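Benedito Caldeira vuelve a ponerse la casaca en octubre

4 de septiembre de 2020

Será en el salón de actos de Cerneck y con aforo reducido. Benedito Caldeira, 66 años, lleva media vida interpretando a un boticario del siglo XVIII -- peluca, casaca, acento y todo -- y regresa a las tablas después de meses sin una sola función. La última, en el museo de Gunon. Luego, cancelaciones en cadena: colegios, ferias, dos bodas.

El espectáculo se llama «La rebotica» y dura poco más de una hora. Caldeira solo en escena. Cuenta pleitos con el gremio, recetas, deudas, la visita de un inspector que no se quiere marchar. Nada de texto memorizado al cien por cien, según explica él mismo: se sabe el personaje y deja que el público pregunte. Quien le hable de teléfonos o de trenes recibirá una mirada de extrañeza y poco más.

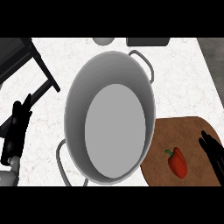

«Me preguntan por los precios, por las sangrías, por si estaba casado», comenta por teléfono. «Lo del matrimonio lo contesto distinto cada noche, eso que quede claro».

Antes de actor fue profesor de historia. Empezó con el boticario en clase, un viernes que tenía a los alumnos dormidos, y de ahí pasó a las fiestas del pueblo y más tarde a los circuitos de recreación. Según su propio cuaderno -- lo apunta todo, fecha, lugar y lo que le pagaron -- ha hecho 411 funciones. La de Cerneck será la 412, si no se cae nada antes.

El vestuario es nuevo a medias. La casaca la ha rehecho el taller Flastach sobre un patrón de época, con los botones de la vieja. Los zapatos siguen siendo los de siempre, resolados no se sabe cuantas veces. Para la documentación ha tirado del archivo de la familia Tseng, que conserva casi 896 cartas comerciales y le ha dejado consultar las que tratan de drogas y especias. Alguna se leerá entera durante la función, faltas de ortografía incluidas.
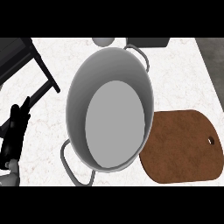

Las entradas cuestan 8 euros y se venden solo por adelantado, en la taquilla del salón y en la librería de la plaza. Sin venta el mismo día. Mascarilla obligatoria, butacas alternas, entrada escalonada desde media hora antes. No habrá saludo ni fotos con el personaje al terminar, cosa que Caldeira lamenta bastante: era su parte favorita, dice, sobre todo con los niños que le tiraban de la peluca.

La organización no descarta un segundo pase esa misma semana si se agota el primero. También se habla de llevar la obra a Gunon en primavera, aunque de momento no hay nada frimado. Los centros escolares interesados pueden pedir una versión corta, de media hora, escribiendo al salón de actos de Cerneck. El día exacto de octubre se confirmará en los próximos días.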